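3.2 Placement of items in the oven

Each trial began with the microwave door fully open and a toy hamburger on a round plate in the cavity.
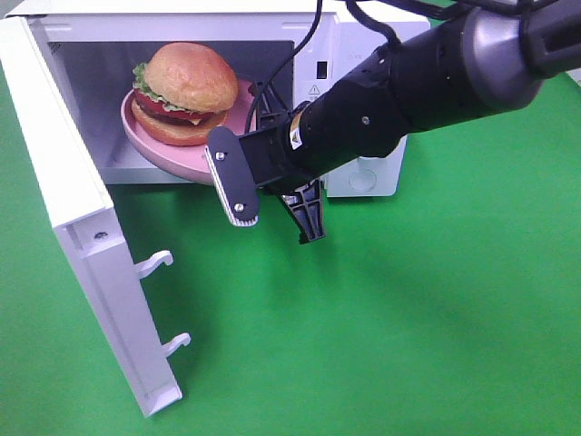

Placement was scored on 3 criteria: whether the item lay wholly on the plate, whether the plate sat level, and whether the door could close without touching either. Tilted plates were recorded separately – Tindall's earlier protocol had merged them with off-center items.

Figure 2. Microwave with the door open and a toy hamburger on a pink plate.

Of 1,000 trials, 61 were excluded for incomplete records.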